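Pre-session check, teleoperation bench 2
Site: Kütt
October 3, 2022
Checked by: Vija Sepp
Operator: Mārtiņš Dzene

1. Emergency stop, operator side. OK. Pressed twice, arm held position both times.

2. Emergency stop, bench side. OK, but the button is stiff. Reported to Adelino Gouveia.

3. Joint screws. OK. Marked with paint pen after tightening.

4. Cables. Pass with comment. The thin cable from the sensor above the gripper lies across the table in front of the bin. It must not be caught when the operator lowers the arm to the can. Check again after every 16 demonstrations.
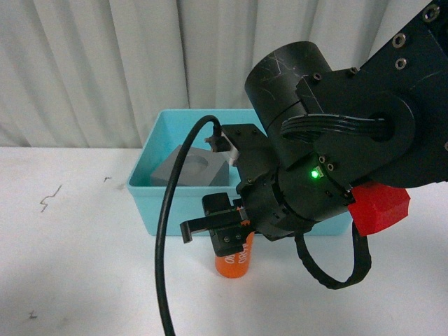 5. Leader arm. OK. Follower lag was within limits at half speed. Full speed not tested, do not use it today.

6. Gripper force. Repeat needed. The first reading was taken before warm-up. Kumiko Kudo to redo it and write the value in the log.

7. Hand guiding. Not allowed while remote control is active. Switch modes at the cabinet only.

8. Table surface. Old marks, no damage. Wipe down at the end.

Demonstrations logged so far: 645. Next full inspection is due at 894.

Open items: 2 and 6. Bench may be used once 6 is signed.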